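Home | About Us | Courses | Hire the Kitchen | Visit | Contact

About the Girard School of Preserving

The Girard School teaches people how to put up food safely at home and in small businesses. We run classes in canning, pickling, drying and jam making, and we rent out our kitchen by the half day to growers who have something to sell and nowhere legal to cook it.

The school was started by Colleen Sandhu, who had spent most of her working life as a county food inspector. She was tired of turning away good pickles at farmers' markets for want of a pH reading. The first classes were held in a church basement in Vidach, with one burner and a borrowed pressure canner. Girard was the name of the street outside. We have moved twice since then and kept the name both times.

Our current building is the old Allinen creamery on the river side of town. It came with floor drains, good water pressure and very little else. The walls were relined, the loading door was replaced, and a second hand sink was put in at the county's request. We opened the doors in April with one class on the schedule, a marmalade class, and it filled.
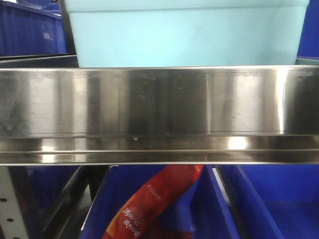

Classes are kept small. A beginner class runs from 9 a.m. until 3 p.m. with a break for lunch, and everyone goes home with jars they filled themselves. We teach from tested recipes only. If you bring your grandmother's recipe we will be glad to read it, and we will tell you plainly whether it can go on a shelf or needs to stay in the refrigerator.

Last year 227 people took a class here, and 92 of them came back for a second one. The most popular subject is still tomatoes. The least popular is fermented turnip, which we continue to offer.

Who we are

Colleen Sandhu is the director and teaches acid foods and labeling. Rosaire Kennedy teaches pressure canning and looks after the equipment, including the gauges, which are tested every spring. You may bring your own gauge for testing at no charge. Ravinder Gauthier teaches pickles and chutneys and wrote the course book we hand out on the first morning. Trevor Landry runs the office and takes kitchen bookings – call him before noon if you can.

Renting the kitchen

Growers may book the kitchen once they have taken the one-day licensing class. You will need proof of insurance and a copy of your process letter. Bring your own jars and lids. Produce should arrive washed and sorted, and nothing may be left in the cooler overnight without a name on it. Cleaning is part of your booking, so please allow time for it.

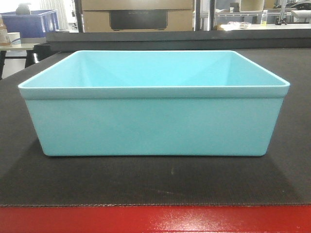
A light blue plastic bin.

Fees are reviewed once a year. The half-day rate is $90 and the full-day rate is $171. Members of the Sosow Growers' Exchange pay the same as everyone else but can book further ahead – up to two months in the summer.

Finding us

The entrance is on the side of the building, past the old milk dock. Parking is free. The front door on Water Street stays locked during classes, so please use the side bell.

Recent posts
Gauge testing dates
What to do with green tomatoes
Brayden Thibodeau on keeping bees near an orchard
Course book: corrections to the relish chapter
Winter kitchen hours

Contact the office | Copyright Girard School of Preserving | Back to top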